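Robot laundry cell: arm keeps stopping with the basket in its hand, vendor blames the dryer door

Posted in Help > Robots at work > Faults
July 2020

Ntombi Oosthuizen
We have a Halteck arm on trial, working one washer and one dryer. It picks up the laundry basket, gets to the open dryer and then stops dead with a "grip lost" fault. The basket is still in the hand when it does this. Flivetti, who sold it to us, say the open door confuses it and want to charge us for a software update. I don't buy that. The dryer door is open every time and it only faults on some runs. It logged 37 of these in March and we wrote most of them off as teething trouble. Grip force is set to 500. Their support line told me to try 550, which changed nothing I could see. Has anybody had this fault and fixed it without paying for a new version of something?

hevlow_hank
Update the software. Worked for us.

Marichka Palamarchuk
I would want to know what "worked" means there. We updated too, had a quiet week, and then the fault came back.

"Grip lost" on these does not mean the basket was dropped. It means the grip reading went below the limit for a moment. With a basket full of holes, a finger can land half on plastic and half on nothing, and then the load shifts when the basket tilts. The reading dips and the arm stops. More force won't cure that, and on thin plastic I'd expect it to bend the rim and make things worse. Put it back to 500.

Before you pay anyone, run 12 lifts with the basket empty and 12 with a normal load, dryer door open for all of them. If the empty ones pass and the loaded ones fault, the door has nothing to do with it. Send Flivetti the log and ask them to explain it in writing.

One safety point. Don't reach in and take the basket while it is stopped. Ours, a Vieira, let go as soon as the fault was cleared, and a full basket landed on somebody's foot. Hit the stop button, get a hand under the load, then have a second person clear it. Our trainer never mentioned this and it isn't in the manual we were given.

We ended up changing where it grabs, to the solid part of the rim, and the faults mostly went away. I say mostly. I still wouldn't leave it running with the room locked up for the night, whatever the sales sheet says.
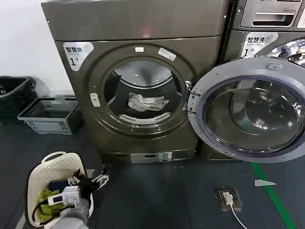
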